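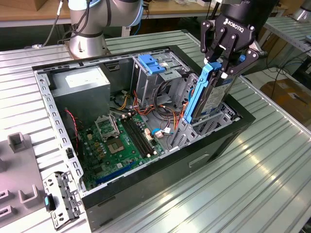
**Thread: Do I owe my siblings the family photos, or just a link?**

**plumbline_pat**

My mother passed in the spring and left me the photos. All of them, on account of I was the one who once fixed her printer. I spent the summer scanning the paper ones and sorting the digital ones, and now I have two siblings who each want "the good ones" and can't agree on which those are.

My position is that I put everything in a shared folder, sent the link, and have discharged my duty. My sister says a link is what you send people about a parking permit, and that she wants prints, in albums, in chronological order. My brother hasn't opened the link but feels strongly that he agrees with her.

Where does the job end?

**fengyi_mok**

It ends when you say it does, which in my family was never. I did this for my father's side. I sent out 1000 scans and got eight replies, and six of those were corrections about whose wedding it was.

If she wants albums, she can make albums. You did the scanning, and scanning is the part that takes your knees.

**Semura**

Going to disagree with Feng-yi here. A link is a chore with a bow on it. Your sister is grieving and you've handed her a folder full of files called SCAN_something. She doesn't want every picture, she wants somebody to have picked.

Make one album. One! Forty pages, your choice, no vote. Send a copy to each of them and let them complain about it at Thanksgiving like normal people.

**plumbline_pat**

They are not called SCAN_something. They are called by decade and then by holiday, and I'll have you know it was a lot of work to establish which Easter had the ham incident.

**Laredness**

What's your backup?

**plumbline_pat**

The folder.

**Laredness**

Oh no.

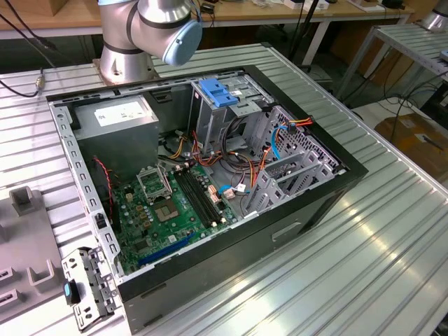
A shared folder is one copy with a lot of people allowed to delete it. Your brother will open that link eventually, on his phone, in line at the bank, and he'll decide to tidy up. Before anybody prints anything, put the whole collection on two drives and get one of them out of your house. And please don't let the only other copy be Mom's old tower in the closet. People keep those for years as the Official Archive, and then comes the day it's lying on its side with the panel off, power supply up in one corner, an empty CPU socket where somebody borrowed the processor, and the whole family standing over it asking if Grandpa is still in there.

**plumbline_pat**

I feel personally watched. It's in the hall closet, under the good tablecloths.

**Clutine**

Seconding two drives. Thirding it, even. But I want to go back to the original question, because I think everyone is being too nice to the sister. Chronological order is a trap. You'll get to 1983 and find that half the pictures have no date and the other half have the wrong one, and she'll have opinions about your haircut as evidence. 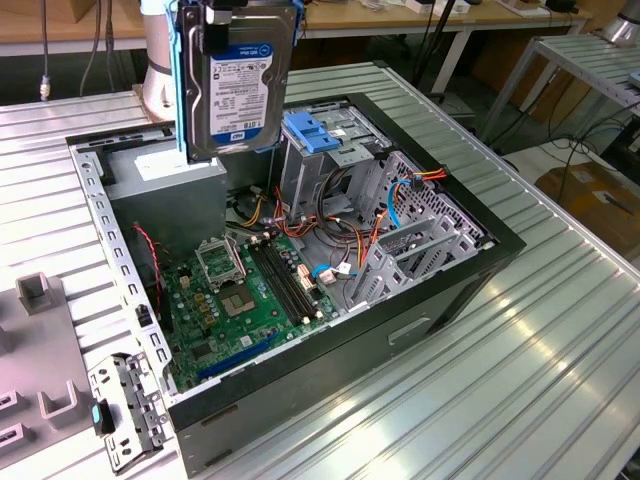
We did ours by person. Everybody got a section, including the dog, who came out of it better than most of us. No arguments about dates, plus you find out fast who was always holding the camera. (My aunt. Four pictures of her in fifty years, and in one she's a thumb.)

**Semura**

By person is how you start a war. Now you're counting pages per sibling.

**Clutine**

The dog had the most and we all accepted it.

**Wen-hsiung Kan**

I'm the brother in my family's version of this, so let me speak for my kind. We didn't open the link because we weren't ready to look. It sat in my inbox from September until after New Year's. Then one night I opened it and was up until 3 a.m. looking at my mother in a terrible hat.

Don't take the link down and don't ask him about it.

**fengyi_mok**

Okay, that's a better answer than mine.

**Laredness**

It is, and I'd still set his access to view only.

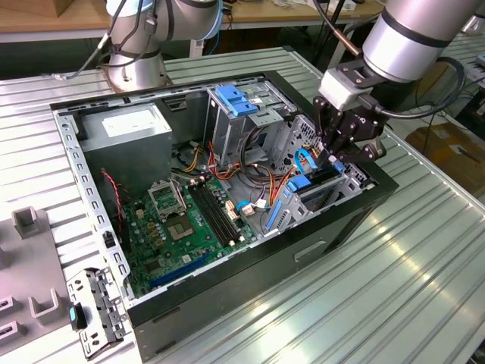
Same goes for the sister, frankly. Grief and editing rights don't mix.

**plumbline_pat**

Update for those keeping score. I bought two drives on Saturday. One is in my desk and the other is going to a cousin who has never lost anything, including arguments. Folder is view only. Nobody has noticed.

I've also started on Semura's one album, against my better judgment. I'm on page six and have already cut my brother's entire mustache period.

**Semura**

Put the mustache back.

**Clutine**

Put the mustache back. And where's the dog?

**plumbline_pat**

We had a cat. She's blurry in every single one.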